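We use cookies to make this site work and to see which pages get read. By carrying on you agree to this. Manage settings | OK

A wooden board that has earned its spot on my worktop

10 May 2021
15 comments | 30 shares

I wasn't going to write about a chopping board. I really wasn't! But I mentioned the Rundow in passing last month and had so many messages asking whether it was any good that I thought, right, let's do it properly.

First things first, I paid for mine. It came from Onyshchenko, the little kitchen shop in Esham (the one next to the dry cleaner, with the terrible parking), and I'd gone in for a sieve. I came out with a board under my arm and no sieve, and I still don't have a sieve.

What sold me was the weight. I've had thin boards before and they skate about all over the place the minute you lean on an onion, even with a damp cloth underneath. The Rundow just sits there. It's heavy enough that I grumble a bit carrying it to the sink, and if you've got bad wrists I'd go into the shop and lift one before you buy, but for chopping it's lovely.

I also like a pale wood. My old board was so dark that I could never see whether I'd got all the garlic off it, and it made the whole kitchen look gloomy.
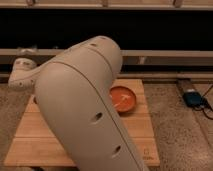 The other thing is that I use it for serving as much as for cutting, probably more if I'm truthful. A bright dish on pale wood cheers up even a very dull lunch, and orange looks especially good with it. Bread, a bit of cheese, olives if we're being fancy – plonk it all down in the middle and let people help themselves.

Now the moans. It does need oiling, and the leaflet that came with mine was hopeless (tiny print, no mention of how often). I asked Ihor Semeniuk behind the counter and he told me to do it whenever the wood starts to look thirsty, which sounded vague but has worked fine. I use the Gotevska board oil, wipe it on at bedtime and rub off whatever's left in the morning. It smells faintly of oranges and a tin lasts for ages.

Beetroot is a menace too. I had a pink patch for a good week, and salt and half a lemon shifted most of it. I now do beetroot on the old plastic one.

Would I buy it again? Yes, though I'd go down a size, as mine only fits the drying rack at a silly angle. Onyshchenko are getting the smaller ones back in July if you want to hang on for those.

Join 4,000 readers and get new posts by email. Unsubscribe whenever you like.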